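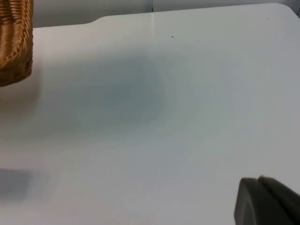

Forums > Village Life > Local Walks and Footpaths > Clumham to Pustusthorpe, the old mill path
Search this forum Advanced search Go

Old mill path, is it worth the bother?

SudheerA
Hello all. My wife and I moved to Clumham in the spring and we've been working our way through the paths on the parish map, one each weekend if the weather lets us. The one we keep putting off is the old mill path over to Pustusthorpe. On paper it looks lovely, but the lady in the post office pulled a face when I mentioned it and said we'd want long trousers. Has anybody done it lately? We're fairly fit but my knees don't care for stiles, and I'd rather know how many I'm in for before I set out with a flask and a pork pie and high hopes.

wanpen_p
Oh do go, it's my favourite walk for miles! I go over every couple of weeks to see my sister and I always come home in a better mood than I left (and not just because of her cake). There are three stiles, all on the Clumham side, and the middle one has a wobbly step, so hold the post. After that it's kissing gates the whole way. The meadow by the weir is full of buttercups just now and if you sit still on the bank you might see the kingfisher. Long trousers are for the nettles behind the pumping station, which are up to my shoulder, but then I'm not very tall.

Raghavendra Kotian
I'm sorry to be the grumpy one, but I wouldn't send a newcomer along there at the moment. I walked it on 23/06/2018 and the stretch behind the pumping station was so overgrown I turned back and went by the road. It's a public right of way and it ought to be cut twice a year. I wrote to the council in the winter and had a very polite reply that said nothing at all.

wanpen_p
Raghavendra, I was through there the same weekend and got along perfectly well with a stick! I do agree it wants cutting, but I'd hate to put Sudheer off. If people stop walking it the nettles only get worse, surely.

Raghavendra Kotian
A stick is all very well for you and me. What about someone with a pushchair, or a small child in shorts? I don't think it should be up to walkers to beat their way through.

satish.suvarna
Well, a pushchair would have to get over three stiles first, so I think we can leave that one out of it. For the rest I'm with Raghavendra. My father used to take us along there on Sunday evenings and you could walk two abreast the whole way, with the dog running on ahead. Happy days. Sudheer, if you do go, start from the Pustusthorpe end. The climb is gentler that way and you finish near the Drunderach tea room, where they do a very decent toasted teacake.

wanpen_p
The Drunderach is in Pustusthorpe, Satish! If he starts from there he'll have his teacake before he's walked a step.

satish.suvarna
So it is. I've been doing it there and back for so many years that I've stopped thinking of it as having ends. Have a teacake first, then, and another when you get back to the car.

NithinPoojary
Joining in a bit late as I've been away at my daughter's. I make it 1,006 paces from the last stile to the weir, which my grandson counted out loud, every single one, so I'm fairly confident of it. We met nearly 24 cows in the meadow, very nosy but no trouble. They come up behind you for a look and then lose interest. If you have a dog, keep it on the lead and go round by the hedge.

SudheerA
Thank you all, that's far more than I'd hoped for. No dog, no pushchair, and I think the knees can stand three stiles if I take the wobbly one slowly. We'll park in Pustusthorpe and have a go on Sunday morning, with sticks. Raghavendra, if you still have the address you wrote to, would you send it to me? I'm happy to write as well.

Raghavendra Kotian
Sent you a message just now. Mention the signpost by the lane too, please, it's been pointing into the hedge since Easter.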